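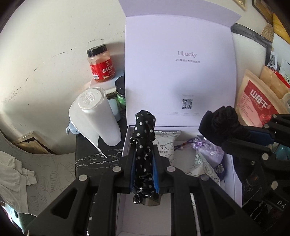 Photo: Geerts Accessories

The owner of the last hair accessory stall in the Jonport covered market does not plan to retire this year, whatever people have heard.

"Someone told a customer I was closing in May," she said. "May came and went and I was still here. I had people coming in to say goodbye and buying one scrunchie out of pity."

She took over the stall from her aunt, who sold buttons and zippers from the same counter. The zippers went first. Buttons stayed on for a few years in a set of drawers at the back, and there are still 200 or so cards of them that she has never gotten around to sorting.

"Take the 'or so' out," she said when this was read back to her. "It's 200. I did the inventory for the insurance."

Most of her stock now is fabric: hair ties, bows, wide bands, clips with a bit of trim. She buys plain ones from a wholesaler in Visgate and has the fancier pieces sewn by two women in Tretby who work from home. Dots sell all year. Plaid sells from the first cold week until the holidays and then stops dead. Velvet she has given up trying to predict.

"Black is half of what I sell," she said. "People stand there and look at every color I have, and they ask what I think, and then they buy black. I don't argue. They know what's in their closet."

The smallest order the wholesaler will take is 500 pieces, up from what she used to be able to ask for, and that has changed how she buys. She can no longer try out a color on a whim. A mustard yellow she liked very much is still under the counter in its boxes.

Rent is the other worry. The market raised it to 3,000 a quarter when the roof was redone, and the stalls on either side of hers have changed hands since then. One sells phone cases. The other is a coffee counter, which she says has been good for her, as people waiting for a drink have nothing to do but look at her racks.

"The line goes right past me," she said. "The phone case man gets nothing from it. His side is where they come out."

She opens at nine and eats lunch standing up. Saving a sale, she said, mostly comes down to having a mirror. She keeps one on the counter and one on the wall at a height that suits schoolchildren, who come in after class with coins and take a long time.

Asked whether she had thought about selling online, she said a nephew had built her a page and that it had brought in a few orders, all from places she had to look up. She packed them herself and found that postage ate most of what she made.

"I'm not against it. But a person wants to feel how tight it is. If you have thick hair you pull it, you stretch it over your hand, and then you know. How do I put that on a page?"

Her lease runs for another 2 years. After that she would like somebody younger to take the counter, and she has one person in mind, though she hasn't asked yet. She was also thinking of marking down the yellow ones before summer.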